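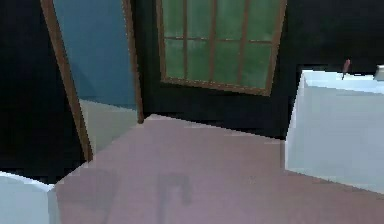

The Wivine Wedding Arch and Backdrop Frame

Weekend hire: $432
Refundable bond: $200
Pick-up or delivery available

If you've been on our site before you'll know I get a bit carried away about arches, and this one is my favourite thing in the whole hire range! I bought the first Wivine for my cousin's engagement party, mainly because I was sick of tying flowers to a rusty garden trellis, and it got booked by two of her guests before we'd even packed it back into the car. We've added more of them since then and they still go out most weekends in the warmer months.

It's a round-topped frame in powder-coated steel, and it comes apart into short lengths that click together with spring buttons. No tools, no tiny bolts rolling off under the marquee floor. You can use it as a ceremony arch, then carry it over to the reception and put it behind the cake or the dessert table, or behind the two of you at the bridal table. I did exactly that at my own wedding and I'd do it again tomorrow. We said our vows under gum leaves and white roses, and three hours later the same leaves were sitting behind the cheese and looking just as lovely (a bit droopy on the left, but it was January).

Size and colours

The frame stands 2000 mm wide at the base, and the height is adjustable with the extension pieces in the bag. Use them if anybody in the wedding party is tall. My brother-in-law got married under an arch from another mob and had to tuck his chin in for every photo, poor thing.

Colours we keep on the shelf:

Chalk white
Soft gold (a warm brushed look, it isn't shiny)
Matte black
Eucalypt green

The green is the newest and I wasn't sure about it when it arrived, I'll admit. Then I saw it with peach dahlias and that was the end of that. It almost disappears behind the foliage, so you can get away with fewer flowers and it still looks generous. The gold is the most popular by a mile and goes first, so please ask early if your heart is set on it.

What comes in the bag

Frame sections and extension pieces
Two weighted base plates
Ground pegs for grass
Felt pads for timber floors
A roll of green florist wire
A spare set of spring buttons
One printed instruction sheet, laminated

Please send the instruction sheet back! I've reprinted that thing more times than I can count.

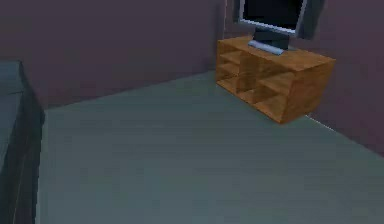
Credit: Ignacio Bravo

Putting it up

Two people is best. One person can do it, and I have, in heels, with a bouquet under one arm — but I wouldn't recommend it. Lay all the pieces out on the ground in the order shown on the sheet, click the curve together first, then add the legs, then stand it up and drop it onto the base plates. Once you've done it the first time it's very quick. I like to have the frame up and level before the florist gets there, and then I leave them completely alone with it.

On grass, use the pegs as well as the plates, even on a still day. On sand you'll want our sandbags, which are an extra (see below). On a polished floor put the felt pads down before you stand it up, and lift it to move it. Venues get very cranky about scratches and fair enough too.

Wind is the big one. With just the frame and a few flowers at the top, a light breeze is no trouble. Hang a full curtain of fabric off it and you've made yourself a sail. If you're planning fabric outdoors, get the heavier plates, and tie the fabric back at both sides so the air can get through. If the weather looks really wild, move it indoors or take the fabric off. Ring me if you can't decide, I'm happy to talk it over on the morning.

Dressing it up

Fresh flowers are the classic and I'll always love them. Most florists wire foam-free cages straight onto the curve, and the Wivine has little loops welded along the back so the weight doesn't slide down in the heat. I asked for those loops on our second order and I'm very proud of them!

If your flower budget is tight, do one side only. A big messy bunch at the top corner that trails down one leg looks every bit as pretty as a fully covered arch, and you'll spend far less. Foliage from your mum's garden is perfect for filling in the back. Olive, gum, pittosporum and ivy all hold up well. Hydrangeas sulk. I adore them but they sulk, so keep them for the tables where they can have a drink.

Silk flowers are fine too, and I've come right around on them. We have ready-made swags from Henríquez that clip on in minutes, in blush, rust and all-white. They're soft enough that you need to be up close before you notice. For a baby shower or a kids' birthday I'd go for balloons along one side and paper flowers on the other, with a name sign hung in the middle. The frame takes a light sign easily. For a heavy timber or acrylic sign, use the crossbar.

Fairy lights look gorgeous after dark. Use the battery ones and tape the little pack behind a leg where the leaves will cover it. Candles on the ground near the base are okay in tall glass holders, but keep them well clear of fabric and check that your venue allows them.

Extras you can add

Crossbar for signs and curtains
Chiffon drape in ivory, blush or sage
Heavier base plates
Sandbags (empty, you fill them at the beach)
Henríquez silk swag
Cisotel battery light string, warm white
Pultomel cake stand set in matching gold

The Pultomel stands go beautifully in front of the gold frame, and if you book the two together I'll pack them in the same load and only charge you for one delivery. There's a tall one for the cutting cake and lower ones for tarts, macarons or whatever sweet things your aunties are bringing. 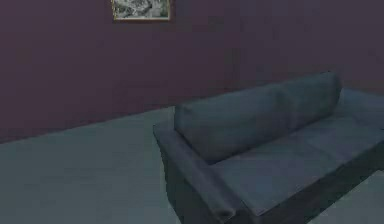 People do ask whether they need a florist at all when they book the arch, and it depends on how calm you are the morning of a wedding. I'm not calm. If you've got a crafty friend who's happy to have a go, do a trial the week before with supermarket flowers, take a photo of how it looked, and then copy it on the day. Start from the middle of your bunch and work out. Put the biggest blooms in last so you don't knock the petals off.

Pick-up, delivery and returns

The weekend hire price covers Friday afternoon through to Monday morning, and I don't charge more if your event is on the Sunday. The whole lot packs into one long padded bag and fits in a normal hatchback with the back seats folded down. You'll want a second pair of hands for the base plates, they're heavier than they look.

Delivery is quoted by distance. We can set up and pack down as well, just tell me when your venue lets suppliers in and when everything has to be gone. Late-night pack-downs cost a bit extra.

Your bond comes back once I've checked the frame over, which I try to do the same day it's returned. Bits of leaf and the odd bit of tape are no worry at all. Please do take off all the wire, though, and wipe down any pollen, especially lilies on the white frame. Orange smudges take me forever to get off. If a spring button goes missing just let me know and we'll sort it out.

To hold your date I need the bond and your colour choice. You can change the colour later if the one you want is still free, and add extras up to a week before. We've got around three frames free for most April weekends at the moment, but the gold ones are nearly gone.

Send me a message through the contact form with your date, your venue and a rough idea of your colours. Photos of dresses, invitations and cake sketches are very welcome, I love a sticky beak!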